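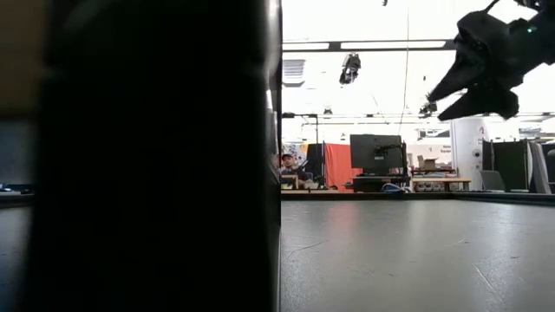 Why do we see our shadow?

Light travels in straight lines. It cannot turn around a corner, and it cannot go through your body. When you stand in the sun, your body stops a part of the light. Behind you stays a dark place with your shape, and this we call a shadow.

Not every thing makes the same shadow. Clear glass lets most of the light pass, so its shadow is weak. A thick book lets nothing pass, and its shadow is dark.
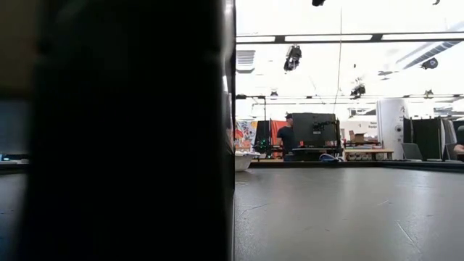
The size can change also. Hold your hand near to a lamp and the shadow on the wall becomes very big — bigger than your head! Move the hand close to the wall and it is small again.

Try it at home

Put a stick in the ground at 10 in the morning and mark the end of its shadow with a stone. Come back at noon and mark it again. Is the shadow shorter now? Ask an adult to help you, and never look straight at the sun.

Text: Florêncio Matos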